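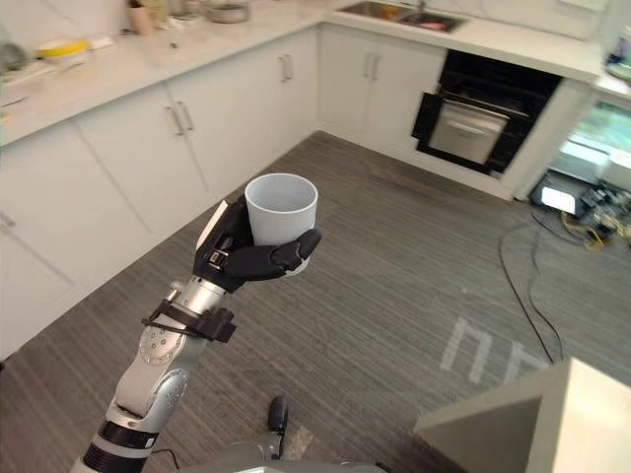
# Minja in the kitchen

Hello and welcome back to the Minja pages! For anyone who's wandered in from the Bellila workshop newsletter, Minja is the robot that Sreekumar Bangera and I have been building between my garage and the shared bench at Bellila, with a great deal of patience from everyone who's had to step over it. This page is the kitchen gallery, March 2024, and it picks up after the wiring album, which finished with the second arm finally bolted on and the pair of us far too tired to cook tea.

**White cup, black hand.** My favourite, so it gets the top spot. The fingers are curled around the lower half with the thumb along the back, and the open rim is facing the ceiling, which after the summer we had with that wrist gave me a silly amount of pleasure.

## A few words on the hand

I get more emails about the hand than about everything else put together, so I'll ramble a bit. The cups have been the hardest thing by a mile. A straight-sided cup with no handle looks like the easy one, and we picked it for that reason, but there's nothing for a finger to hook on to and the whole job comes down to how evenly you squeeze. We went through 20 settings files before we had one we both liked, and Sreekumar has kept every one of them in a folder called "maybe" (I've stopped asking).

The black strap with the buckle at the wrist is my contribution. I've sewn prettier things, but it's quick to undo, and I can do it up with one hand while holding a screwdriver in the other. The little white tag on the back of the hand is staying put as well, for those of you who like to see everything peeled and polished. Sorry, Mum.

If you're building an arm of your own and can only spend a weekend on one thing, spend it on the wrist. Ours had a tiny bit of slop in it right through October, you could hardly feel it with your fingers, and by the time it reached the fingertips it was enough to miss a cup altogether. Evelien Lambrechts lent us her dial gauge and we found it in an afternoon, after six weeks of blaming the software.

## Working between the cupboards

The kitchen suits us better than the garage in most ways. There's a good open stretch of floor in front of the oven, and white cupboards down the side and along the back, so you get proper corners to steer around. The electronics live over past the oven, with the long black cables running back across the floor, and yes, I do walk around them like a heron.

What I hadn't reckoned on was the light. It comes in and lays bright bars across the grey floor, and they creep along through the morning, so a run at breakfast and a run at lunch don't look the same to the vision code at all. Duván Huanca suggested we keep logs from both and compare them, and we're partway through that now. It's slow going, and there's a fair bit of sitting on the floor with a laptop and a cuppa.

## Still on the list

- Cups with handles, once the plain ones are dull
- Shorter cables, or at least a tidier way of carrying them
- A quieter fan for the power supply
- Returning Evelien's dial gauge (it's in the ute, I promise)

Older albums are under Wiring and First Arm in the menu. If you'd like the drawings for the wrist strap, leave a note at the Bellila front desk and I'll print you a set next time I'm in.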